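February, bench notes, Larnia repair room

Carrying on with patch adhesion on nylon shell fabric. Last entry ended with the strips hung up to cure. They came down at 9:40 this morning.

Three kinds of patch in the test: the Zirnar peel-and-stick, the Zirnar iron-on, and plain nylon cut from the scrap roll and sewn on with Tefera polyester thread. Same base fabric for all of them, from the dark blue offcuts under the cutting table. Corners rounded on half the patches and left square on the rest.

Dry peel by hand first. Peel-and-stick with square corners lifted at the corner as soon as I got a nail under it. Rounded ones took real effort and left glue on the base. Iron-on held at the edge, but the base fabric had puckered under two of the strips. I think the iron was too hot on those — the dial on the small iron is loose again and I was going by the click. Sewn ones didn't move, as expected, but every stitch is a hole, and on a down garment that means feathers by spring.

Wash test after that. Front loader, cold, gentle cycle, 250 ml of the unscented liquid for the whole batch. That was too much soap. Still suds in the door after the rinse, so I ran a second rinse and wrote it on the sheet. Anyone comparing these results with the autumn ones should know the autumn strips only got one rinse. 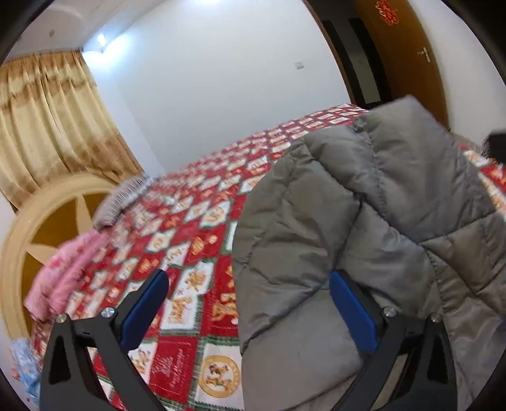 After washing:

- Peel-and-stick, square: edges up on all strips, one patch gone completely. Found it in the filter.
- Peel-and-stick, rounded: edges good, slight haze under the film.
- Iron-on: good, except the two puckered ones, where a channel has opened along the pucker.
- Sewn: good. Some fraying inside where I didn't seal the cut edge.

Khurram Gilani stopped by before lunch and looked at the puckered strips. He thinks it's pressing time and that the heat was fine. His method is shorter presses with a cooling gap between them, with baking paper on top, and he says he never gets the ripple. I'll run his way against mine on the same piece of fabric. He also wants a strip with the patch on the inside of the shell, which I hadn't planned. It's a fair request. Most of our customers would take a repair they can't see over one that lasts a year longer.

Machine notes. The Plindosetti is skipping on thin nylon again. Changed the needle to a fine microtex and it got better, then it started again after one bobbin. Took the throat plate off and cleaned out a felt pad of lint packed under the feed dogs. Ran clean after that. Tension dial now at 3, it was at 4. Please don't put it back to 4 for canvas without leaving a note.

Thread: the open Tefera cone is lot 2973. It feels a bit stiffer than the last one and it squeaks going through the top guide. Not sure that matters. I've kept a few yards of the old lot taped inside the back cover so we can compare.

Seam sealer: the small tube was hard halfway down. Cut it open, used what was soft, threw out the rest. Need more before the tent work starts.

Repair ticket 1707, the sleeping bag with the blown zipper. Slider replaced, tested up and down with the bag stuffed. It catches at the foot end where the draft tube folds into the teeth. Stitched the tube back along the old line by hand and it stopped catching. The customer asked for the slit near the hood to be patched too. I used a rounded peel-and-stick for now and told her it's temporary until we finish this test. No charge for the second patch if we end up redoing it.

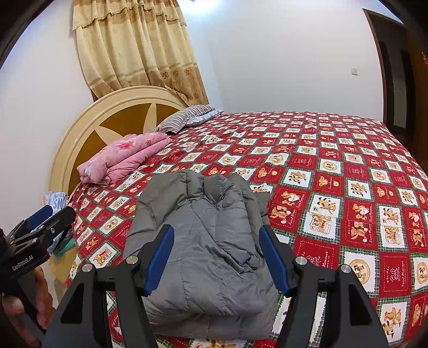

Drying. The dryer with wool balls on low is still the best way to get clumped down moving, but it takes all afternoon and ties up the only dryer. Tried breaking up clumps by hand between cycles, pinching along each baffle and working toward the seam. It's tedious, but it cut out one full cycle on the test pillow. Check the corners, which feel dry before they are. I now leave things out overnight and squeeze them again in the morning before they go on the shelf.

To do:

1. Khurram's short press against my long press, same fabric, same iron. Fix the dial first or use the big iron.
2. Inside patch, iron-on and peel-and-stick.
3. Repeat wash with half the soap, one rinse.
4. Leave the surviving strips under the books for seven days, folded across the patch, then look for cracking at the fold.
5. Order seam sealer, baking paper, microtex needles.

Strips are in the shoebox on the top shelf, labeled in pencil. The marker bled through on the last lot and I couldn't read half of them.

4:15, big iron is on loan to the front room. Press test waits.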